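Home and Garden Forum > Furniture and Finishes > Dark table, white marks, and what to do about the clutter

Solley_23
Monday, 7:16 pm

I've got a dark brown wooden table in the room with the plants and I'd like some advice on two things. First, the finish. It's glossy and it shows everything, and I've now got two pale rings at the window end that won't wipe off. Second, the table has become the place where everything gets put down. Mugs, bottles, papers, jars, a notebook. I'd like to keep using it for drinks and paperwork but stop it looking like a lost property desk.

Photos from this morning. 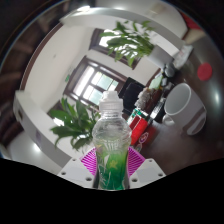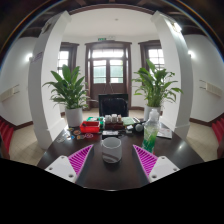 A mug and a bottle, in both photos. More of the stuff is in the second one.

I've tried a damp cloth and washing-up liquid on the rings. The table came second-hand so I don't know what it was finished with.

bbrunton
Monday, 7:41 pm

Pale rings usually mean moisture in the finish and not in the wood, so it can often be put right. Lay a clean cotton cloth over the ring, use an iron on low with no steam, and press for a few seconds at a time. Lift and check each time. If the ring fades, keep going. If nothing has changed after 7 goes, stop.

Try it somewhere underneath first.

Bevan Brunton

Awad
Monday, 7:58 pm

I wouldn't put an iron anywhere near that. If it's an old shellac finish it will go soft and you'll have the weave of the cloth printed in it for good. I did that to a sideboard and had to strip the whole top.

Find out what the finish is. Put a drop of meths on a cotton bud and touch it to the underside of the edge. If it goes sticky it's shellac. If nothing happens it's probably lacquer or varnish.

bbrunton
Monday, 8:10 pm

Which is why I said low, and underneath first. I've done it on plenty of shellac. Agree with the meths test though.

vutivetti
Monday, 8:22 pm

The easier job is the clutter. You've already got a tray or box there with the jars on top. Put that at one end and make a rule that small things live on it or in the red box with the compartments. The round coloured things lying flat, are those coasters or stickers? If they're coasters, use them!

Solley_23
Monday, 8:35 pm

Stickers. They belong in the red box and never get put back.

I do own coasters. They're in a drawer in the kitchen.

vutivetti
Monday, 8:37 pm

Get them out of the drawer then. Four on the table, always. And a letter rack for the papers at the bottle end, because paper left on a polished top can stick if something gets spilled under it.

Evex
Monday, 9:04 pm

Unpopular view, but leave it alone. It's a table. Mine has 16 years of marks on it and I've never ironed it once. If you want it to look tidy, clear it on a Sunday and let it fill up again.

Awad
Monday, 9:12 pm

Fine if you like that look. Solley asked how to get the rings out.

Evex
Monday, 9:15 pm

And asked to keep using it. You can't have a gloss top, drinks on it every day and no marks. Pick two.

hallway_jen
Monday, 9:40 pm

Has anyone mentioned the plants? If there's any chance of a pot going on that table, put a proper saucer under it with cork on the bottom. Terracotta saucers sweat and leave a ring far worse than a mug does. Ask me how I know.

Also that much gloss opposite a window will show every wipe mark. Dry microfibre after the damp one, going with the grain.

Solley_23
Tuesday, 6:50 am

Did the meths test before bed. No stickiness at all, so I'm taking it as lacquer or varnish. Tried the iron on low, on the underside and then on the smaller ring. It went after three goes. The bigger one is fainter but still there.

bbrunton
Tuesday, 7:23 am

Good. Leave the big one for a day or two before having another go. If it still shows, a tiny bit of non-gel toothpaste on a soft cloth, rubbed with the grain, then wax over it.

Awad
Tuesday, 8:02 am

Not toothpaste. It's an abrasive and you'll get a dull patch on a gloss finish. Use a proper ring remover or a cream polish meant for lacquer.

bbrunton
Tuesday, 8:15 am

It's a very mild abrasive. But all right, cream polish is safer.

Solley_23
Tuesday, 8:31 am

Will go with the cream polish. Coasters are out, stickers are in the box, and I've moved the papers. Still need a home for the jars.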